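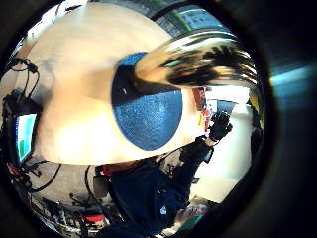
Frequently asked questions about renting out your spare room

Last updated 13 April 2018

Do I need one of those listing services at all?

Probably less than they want you to think. Ullimik and Hanach both charge a monthly fee to show your room to people who are mostly looking at other free sites too. If you live near a college or a hospital, a card on the notice board will bring you calls within days. The services earn their money when you live somewhere out of the way, and even then I would pay for one month and stop.

Hanach says its tenants are "pre-checked." What does that mean?

I asked them twice. The first answer was a link to the page I was asking about. The second was that the person has a working email address and has uploaded an ID. No one has called a former landlord. You still have to do that yourself, and you should call the landlord before the current one. The current one may be only too happy to see them go.

How much should I ask for?

Not what the online calculator tells you. I put my own room into the one at Yaman and got 1565 dollars a month, for a back bedroom with a shared bath. I have never found anyone who would pay that, and I doubt Yaman has either. Look at what rooms on your street were let for, not what they were listed at. Rooms that have sat there since September are priced wrong.

Should heat and water be included?

I used to say yes. Then I had a tenant who ran a space heater with the window open, and one winter bill was 190 dollars higher than the one before. Now I include water and split the rest. Write the split down, including what happens when a guest stays for a week.

Is a deposit worth the trouble?

Yes, but it won't cover real damage and it was never meant to. Check your state's rules on where the money has to be kept and how fast you must return it. Plenty of owners lose in small claims over a late letter – the stain on the carpet never even comes up.

Rasard offers rent insurance for owners. Is it any good?

Read the part about exclusions first. The policy I was sent would not pay for the first 2 months of missed rent, or for any tenant who shares a kitchen with the owner. That second line rules out nearly everyone reading this page. They may have other policies. I wasn't offered one.

Can I ask a tenant to leave if we just don't get along?

In many places a lodger in your own home has fewer rights than a renter in a separate unit, but "fewer" is doing a lot of work there. You still need to give notice, and changing the locks is a bad idea nearly everywhere. Ask a local housing office before you say anything you can't take back.

Will the rent be taxed?

Yes. People will tell you a spare room doesn't count. They are usually people who haven't been asked about it yet. Keep the receipts for repairs, and keep them for at least 3 years.

Who writes these answers?

Anselmo Llorente. I rent out one room, I am not a lawyer, and I take no money from any company named here – none has offered, either.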